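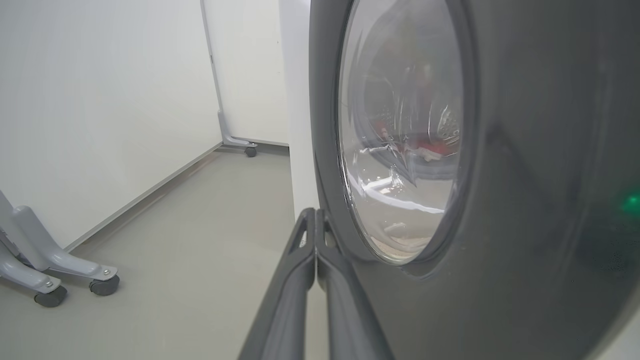 Skallance 85 Front-Loading Washer, Charcoal

Matte dark gray cabinet with a curved front panel. Stainless steel drum with perforated wall. Round porthole door, convex clear glass, dark gray rim. Green indicator light on the front panel.

Specifications
Height: 85 cm
Rated input: 1,378 W
Maximum spin: 940 rpm
Part no.: Reron 244

Installation
Remove the transit bolts before first use. Level the machine on a solid floor and lock the feet. Connect to cold water only. Drain hose supplied.

Care
Wipe the door seal and the inside of the glass after the last load of the day. Leave the door ajar between washes. Clean the drain filter monthly. Do not use abrasive cleaners on the matte finish.

Stacking kit sold separately. Page updated April 2026.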